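Packing & Shipping > Tape, boxes and filler

Paper tape lifting at the ends, what am I doing wrong?
Started by murwood_nelu, October 2023

murwood_nelu
I sell secondhand books and small ceramics and switched from clear plastic tape to brown paper tape in September. Same boxes as before, double wall, 400 mm on the long side. Out of the last 15 parcels, three buyers have told me the tape was peeling at one end when it arrived. Nothing lost so far. The tape is the self-adhesive kind, not the kind you wet. Do I need a better tape or a better method?

kitchen_table_myf
Method first. How are you starting the strip? If you start right at the edge of the box top and only go across the top, it will lift. You want two or three inches down the side, then over the edge, then along the seam, then the same down the other side.

murwood_nelu
I do go down the sides, but maybe an inch. I start on top, hold the end with one hand and pull the roll across with the other, then fold the ends down last.

Bianca C
Folding the ends down last is probably your problem. The short tail gets almost no pressure. Start on the side, rub it down hard, then go up and over.

My other guess is your flaps aren't meeting. If there is a gap, the tape is bridging it and every time someone squeezes the box the tape flexes. Close the flaps and hold them shut before the tape goes anywhere near them.

ionut_p
I disagree about starting on the side. I start on the top every time and have no trouble. What matters is pressing the first end down flat before you pull any length off the roll, and keeping the strip up off the box until you have it lined up. Paper tape doesn't forgive you. If it touches down crooked and you lift it, it takes the top layer of the cardboard with it and won't stick again.
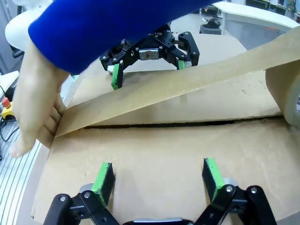 Holding the left end down, roll still out to the right, seam not covered yet.

Fingertips on the end, then bring the roll down toward the seam and smooth as you go.

Bianca C
The strip is at an angle to the seam there, and I can see a black gap between the flaps. That's what I was talking about.

ionut_p
It gets straightened before it goes down. The gap I'll give you. Push the flaps together with your forearm or put a heavy book on the far end.

kitchen_table_myf
You can both be right. On top is fine if the tails are long enough. Nelu's are an inch, so they need to be longer whichever end he starts from.

Nelu, are the boxes new or reused? Dusty cardboard is bad for paper tape. I wipe reused ones with a dry cloth.

murwood_nelu
Mixed. Two of the three were reused, now that I look at the orders. I keep them in the garage.

L. Moldovan
Cold garage and cardboard dust would do it. Bring the boxes and the tape indoors the night before. I'd also do an H seal on anything with ceramics in it, so one strip on the seam and one across each open edge.

ionut_p
H seal on a box of paperbacks is a waste of tape. Ceramics, yes.

L. Moldovan
I said ceramics.

murwood_nelu
OK. Longer tails, flaps held shut, boxes indoors overnight, H seal on the pottery only. I have six going out this week and will ask the buyers how they look.

Bianca C
Rub the tape down with the side of a ruler too. Fingers miss the edges of the strip.

murwood_nelu
Will do, thanks all.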